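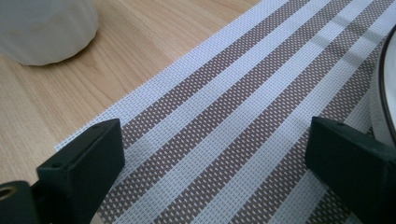 Learning a language after 40, is the speaking group worth it?
Posted by jaketti_f, October 2023
14 replies

Good evening to all. I write English since many years for my work, but now I try to learn German, and it is going slowly. I am past 40 and my memory is not the memory of a schoolboy. I use the course book called Stunden, the first volume, and I finished 20 lessons of it. I can read the small dialogues without problem. When a German person speaks to me, I understand the first three words and then it is finished.

There is a speaking group in my town which meets every second week. The price is 125 for the season. My question is if a group like this helps when you are still a beginner, or if it is better to wait until the grammar is more solid. My wife thinks I should go at once. I am afraid to sit there like a stone.

Fotis Sarantis

psarras_north wrote:
Wait. I went to such a group too early, and for one whole winter I said only my name and where I live. The people were kind but they talked with each other, and I was smiling. I learned how to smile in German. First finish the book, then go.

ngozi_onuoha wrote:
I don't agree with psarras_north. I started in a group with almost nothing, only the numbers and the food. For the first month it was terrible, I admit this. But my ear became used to the speed, and no book can give you this. Fotis, you have 20 lessons, so you have much more than I had.

One question is important: how many people come? If they are 25 in one room, you will not speak. If they are five or six, you must speak, because the silence is worse.

jaketti_f wrote:
Thank you both. I asked the organizer and she told me it is normally six persons, at one long table, and everybody brings something to eat. There is one native speaker, a retired teacher.

psarras_north wrote:
Six is better than what I had. But a retired teacher will correct every article. Der, die, das, the whole evening. I know this type.

skukinau wrote:
What is bad about correction? I pay for correction. When no one corrects me I make the same mistake for ten years and I become proud of it. My English has several of these, as you can see.

To the question of age, I was 52 when I began with Italian. It is slower, yes. I repeat a word maybe 40 times before it stays, and my daughter repeats it twice. But I have more patience than her, and she stopped already.

What helped me most was to learn by place in the house. One week I did only the kitchen, and I said aloud each thing I touched, the cup, the plate, the bowl. The next week only the bathroom. My family found it strange.
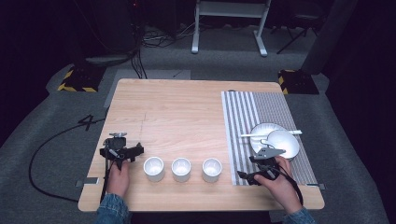 With verbs it works also, but you must do the action at the same moment. I wash, I pour, I cut the bread. After this I changed to the past tense and told my husband in the evening what I did. He doesn't speak Italian, so he could not complain about the endings.

ngozi_onuoha wrote:
I like this method very much. I did something similar with small papers glued on the furniture, but after some days I stopped to see the papers. Saying it aloud is better, I think. For German you should say always the article with the word, so never only "Tasse" but "die Tasse". If you learn it without, you must learn it twice.

psarras_north wrote:
On this point we agree. The article belongs to the word. I still say that talking to the kitchen is not a conversation, the kitchen does not ask you something back.

skukinau wrote:
Correct, and for this he has the group.

jaketti_f wrote:
I decided to try. The organizer lets me come one time without paying, and then I choose. I will prepare five sentences about my work and five about my family, and one question that I can ask to anybody, so the other person must talk and not me. Does somebody have a good question for this?

ngozi_onuoha wrote:
Ask them what they cooked. Everybody brings food, so everybody has an answer, and you will hear the past tense the whole evening.

psarras_north wrote:
Ask about the trains. Germans can speak about late trains until midnight. Write to us after the first evening, I want to know about the teacher.

3 shares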